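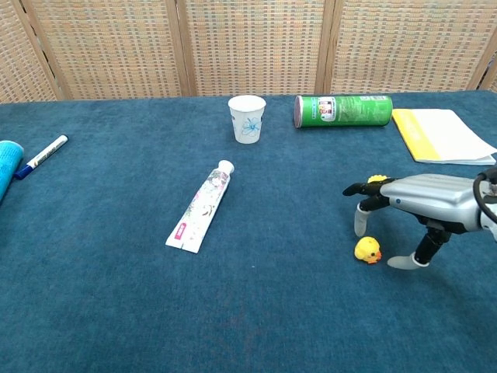

Fig. 1. Rubber duck, yellow, orange beak.

# Surface speed of the Lolon at Stiltbridge and Brukolgate

Wing-yan Leung
Geography field project, final report
06/05/2019

## What I wanted to find out

Does the river go faster at Stiltbridge than at Brukolgate? And if yes, is more water going past, or the same water squeezed into a smaller channel? My guess before starting: faster at Stiltbridge, same amount of water. The textbook says discharge should stay close to the same between two places if no streams come in or out between them. There are none on the map between my two sites. I walked the path to check and only saw one pipe, dripping.

The two sites are 625 meters apart along the bank. Stiltbridge is upstream. Brukolgate is the wide bit behind the old lock wall where people feed the birds.

## Background (short)

River speed is not one number. Fastest near the surface in the middle, slower at the sides and along the bed because of friction. A float only tells you the top. To get the average for the whole depth you multiply by a correction, usually 0.85 for a bed like ours (gravel, some weed). Our class notes use 0.85 so I used that for both sites. Rougher bed should have a lower number and Brukolgate is definitely weedier, see problems section.

Discharge = width x average depth x average speed. Units are cubic meters per second. People write cumecs, I'll write it out.

The old way to do floats is with oranges. They sit low in the water so the wind doesn't push them much. Ducks sit high. I used both, ducks first because they're easy to spot and easy to grab with a net, oranges to compare.

## Method

1. Tape along the bank, 20 meters. Stick in the ground at each end with red tape on it.
2. One person upstream drops the float a little above the start stick so it gets up to speed.
3. Shout when it passes the first stick. Timer starts.
4. Shout when it passes the second. Timer stops.
5. Net it out. Walk back. Repeat.

Krishnan did the timing, I did the dropping and most of the netting. We did a near bank, middle and far bank run at each site, then did the middle ones again with an orange. If a float got stuck we threw that run out and did it over. That happened a lot more at Brukolgate.

Width was a tape straight across. Depth was a meter stick at five places across the channel, averaged. Waders borrowed from the science department, too big.

Safety: nobody in past the knee, partner on the bank the whole time, no work on rainy days. Form is in the back of the folder.

## Results

Middle of the channel, duck:

| Site | Distance | Time | Surface speed |
|---|---|---|---|
| Stiltbridge | 20 m | 40 s | 0.50 m/s |
| Brukolgate | 20 m | 83 s | 0.24 m/s |

So a bit more than twice as fast at Stiltbridge. First part of my guess was right.

Channel size and discharge (speed here is the surface speed x 0.85):

| Site | Width | Mean depth | Speed | Discharge |
|---|---|---|---|---|
| Stiltbridge | 3 m | 0.3 m | 0.43 m/s | 0.38 cubic m/s |
| Brukolgate | 4 m | 0.5 m | 0.20 m/s | 0.41 cubic m/s |

Discharge worked out before rounding the speeds, so if you multiply the table across you get slightly different answers.

Pretty close. Brukolgate comes out a little higher but I dont think that's real, more likely the depth. Five depth readings isn't many and one of them went into a hole.

Near bank runs were slower at both places, as expected. Far bank at Stiltbridge was nearly as quick as the middle, which surprised me until I looked at the map again. The river bends there and the far side is the outside of the bend. Faster water on the outside, thats also why the bank is cut away under the alders. Far bank at Brukolgate I never got a clean run, weed every time.

Oranges took longer than ducks over the same stretch at Brukolgate. At Stiltbridge no real difference. Wind was blowing downstream at Brukolgate the afternoon we did it and it's open there, no trees. I think the duck was getting pushed, so the real surface speed is probably lower than my table says. That would bring the Brukolgate discharge down too and make the two sites match better. I should of used the orange numbers in the table but I only had them for the middle and I wanted the same float all the way through.

## Problems

- Different afternoons. Stiltbridge first, Brukolgate the next one. No rain between but the level could still have dropped a bit. There's a painted gauge board on the lock wall and we forgot to read it both times.
- Reaction time. Krishnan reckons he was late on the start sometimes when he couldn't hear me. Matters more for short times.
- The 0.85. Same for both sites in my working, probably shouldn't be.
- Weed. Catches floats and slows the water underneath without showing at the surface.
- Width at Brukolgate is hard to decide. Is the reedy part river or bank? I stopped at the edge of the reeds. If you count the reeds it's wider but hardly anything moves in there.

## If I did it again

Both sites same afternoon, one pair at each if enough people. Oranges only, or a duck with some weight in it. More depth readings, every half meter. Read the gauge board!! Also a flow meter from school for a couple of points to check the 0.85 instead of just trusting it. They have one but it was booked.

Would like to repeat in July when the level is lower and see if the difference between the sites gets bigger. I think it would, Stiltbridge has a steeper bed and goes to riffles in summer, while Brukolgate is held back by the old wall and stays like a pond.

## Answer to the question

Yes it's faster at Stiltbridge. The channel is narrower and shallower, and the same amount of water has to get through. Discharge was 0.38 and 0.41, near enough with the errors above. Wouldn't bet on anything finer than that from floats.

## Sources

Class notes, rivers unit, pages on velocity and discharge.
Local footpath map for the bend and the distance between sites.
Own field notebook (handed in with this, sorry some pages got wet).

Appendix A is all the run times. Appendix B is the cross sections, drawn on graph paper, vertical scale is stretched so the river looks way deeper than it is.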